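4.2 Passive torpedo detection with a thin towed line

The second set of trials looked at whether a thin towed line could replace the older, heavier array on small patrol vessels. The older array needs a large winch and a clear stern deck, and the Dirkberg class has neither. The thin line, supplied by Marero, is wound on a drum that fits beneath the flight deck and can be put out by two crew members.

Two versions were compared. The first had all its hydrophones spaced evenly along the line. The second, proposed by Sachdeva, grouped them in short clusters, leaving longer gaps in between. Both were towed at the same depth behind the same ship, and both were connected to the same processing cabinet, so that any difference in the results would come mainly from the spacing.

A battery-driven target was run on a straight course at ranges out to 2000 metres. We made 30 runs in all, 15 with each version. The sea state was low for most of the work in January, although swell on the last runs made the ship pitch enough to jerk the line, and the bearing readings from those runs are noisier than the rest.

The clustered line gave earlier warning on most runs. Its longest first detection was at 1533 metres, with the target approaching from the quarter. Performance directly astern was poor for both versions – the ship's own propeller noise covers the part of the band where the target is loudest. We tried a simple noise-cancelling filter using a spare channel in the hull. It helped at low speed and made little difference once the ship was moving faster.

Left and right ambiguity remains the main weakness. A single straight line cannot tell which side a sound comes from, and the usual answer is to turn the ship and see how the bearing changes. With a torpedo in the water there may be no time for this. The clustered line showed a slight bend in turns that the Fullilari software could use to pick a side, but it chose wrongly often enough that we would not rely on it without a second sensor.

Between runs the line was checked for cuts in the jacket, and the connectors were cleaned and greased. One connector on the evenly spaced line was replaced after it began to drop out. The runs affected were repeated and only the repeats are included in the results.

Figure 4. Black gripper fingers over a light wooden tabletop. 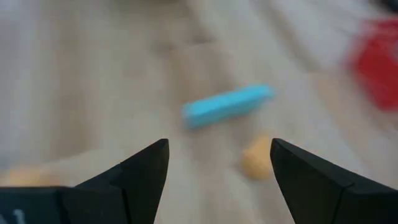

4.3 Processing delay

The delay between a sound reaching the line and an alert appearing on the operator's screen was measured separately, with recorded signals fed into the cabinet. Most of the delay comes from the averaging step. Shortening the average gives a quicker alert but also more false ones, mainly from passing small craft. The setting used at sea was the middle of the three offered by the software, and it was left unchanged for all runs reported in this paper.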